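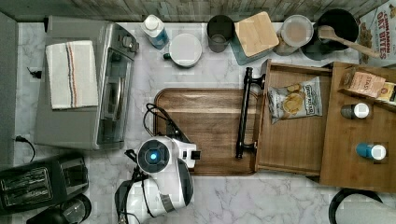 Ita Carroll wrote to say she'd been through more thin plastic boards than she cared to admit, and did the Hultus really stay put on a slick counter without a wet towel underneath?

It does, Ita! At least it does in my kitchen, and I lean on mine pretty hard when there's a squash involved. It's the weight that does it. But I still put a damp paper towel under it for carving, partly out of habit and partly because my mother is usually watching.

Hultus Grooved Cutting Board
Item no. 2599
$90, shipping included
In stock, leaves us in two working days

I've been selling kitchen stuff out of Lenihan for a good few years now, and this is the board I talk about the most. It's a plain rectangle in a warm brown, with a groove that runs all the way around just inside the edge. You can set a roast on it and the juice goes into the groove instead of down the front of your cabinets. Same with tomatoes, peaches, a wet head of lettuce, whatever you've got. I do watermelon on mine all through July and the floor stays pretty clean (the dog is disappointed).

I know $90 is real money for something you hit with a knife. We carry a smaller one called the Tineo for $50, and if you mostly cut one sandwich at a time I'd send you to that one and be happy about it. It has no groove, though, so keep it for bread and cheese and dry things. Quite a few people end up with both – the big one lives on the counter and the little one comes out for breakfast.

Where to keep it

Out! Please leave it out. A board this size that has to be dragged from behind the baking sheets is a board you won't use. Mine stays flat in the middle of the counter, and everything else works its way around it. I push the jars and the mugs and the cereal to the back, along the wall, and the things with cords go off to one side so I'm never chopping over a wire. 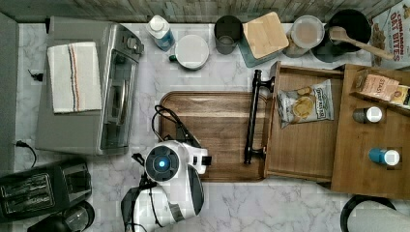 The spot I like best is next to the snack and tea drawer, and I'll tell you why. You make a pot of something, you want a slice of bread or half an apple with it, and it all happens in one place. Before that I had the tea on one side of the kitchen and the board on the other, and I was carrying a knife across the room all day long. If you have kids who help themselves, it's a nice setup for them too, with the crackers and the board right there together.

One thing to watch: don't park it hard up against a toaster oven. The wood dries out on the warm side first and can start to lift at that corner. Leave a hand's width or so and it'll be fine.

Looking after it

Wash it by hand with dish soap and hot water, both faces, even if you only used the top. Then stand it on its long edge to dry. No dishwasher, ever, and no soaking in the sink. Ultan Hanrahan left his in a full sink over a long weekend and it came out shaped like a saddle. I couldn't save it, and he's been very good-humored about that.

Get a toothbrush (an old one!) for the groove. Crumbs and onion skin like to settle into the corners and a sponge skates right over them.

Oil it when it starts to look thirsty. In a new board that's every couple of weeks, later on it's more like every other month. Any food-grade mineral oil will do. If you'd like something thicker, we stock the Flonska board wax, and a tin of that lasts ages. Rub it in at night, leave it, wipe off what's left in the morning.

For onion and garlic smells, use coarse salt and half a lemon. Scrub, wait a few minutes, rinse.

Things people ask me

Can I use both sides? Yes. The groove is only on one face, so the back is good for rolling out dough or for a big pile of herbs. I keep raw meat to the grooved side and never mix them up.

Does it mark? It's wood, so it gets knife marks. The oil softens them a lot. Fiachra Ó Briain sands his down lightly every spring and it looks better than mine does.

Is there one with handles? No, and I have asked the maker. You just get your fingers under the ends and lift. If your hands give you trouble, the Tineo is a lot easier to move.

Will you engrave it? Malachy Hanrahan does that for us, on the flat side only. Initials or one short line. It adds a week, and an engraved board can't be returned unless there's something wrong with the wood.

How many have you sold? About 1000, and I packed nearly all of them myself.

Returns

If it shows up cracked or warped, send me a picture and I'll send another board. If you just don't like it, mail it back unused within the month and you'll get your money, less the postage home.

Questions go to Roscoe Obi at the shop address, and that's me, so please be patient around the holidays. Prices on this page were last checked October 30, 2022. The Flonska wax is out of stock in the large tin, small tins are fine.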